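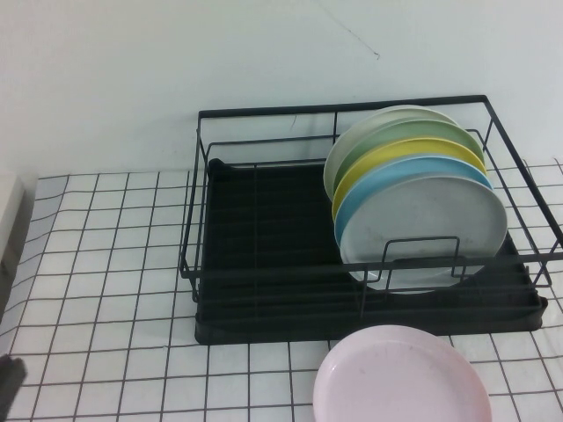

Home Modules Timetable Reading Contact

Search this site Enter keywords Go

Screen Studies: Handout 4
The returning villain in serial film

Definition. A returning villain is an antagonist whose death or defeat is shown on screen and later reversed. A villain who merely escapes falls under pursuit plots (Handout 2).

Terms
Closure: the point at which a film presents a conflict as settled.
Retcon: new material that changes the meaning of earlier events.
Seeding: early hints that make a later return seem planned.

Case: the Pirura cycle
The first film closes with the Regent's ship burning over Druvholm. The third reopens the matter with a voice on a radio - no body, no face - and delays the reveal for almost 20 minutes. Seeding is light: one line in the second film, spoken in the Ovar market.

Compare the Kordestani serials, where the villain returns in every part and closure is never offered. Viewers there expect the return, so the reveal carries little weight.

Task
Choose one return. Identify the closure it undoes and any seeding. Write up to 2,000 words. Plot summary should not exceed one page. Due by noon on the last teaching day in May.

Related items
Handout 2: Pursuit plots
Handout 3: Prequels and known endings
Reading list: Sequels and audiences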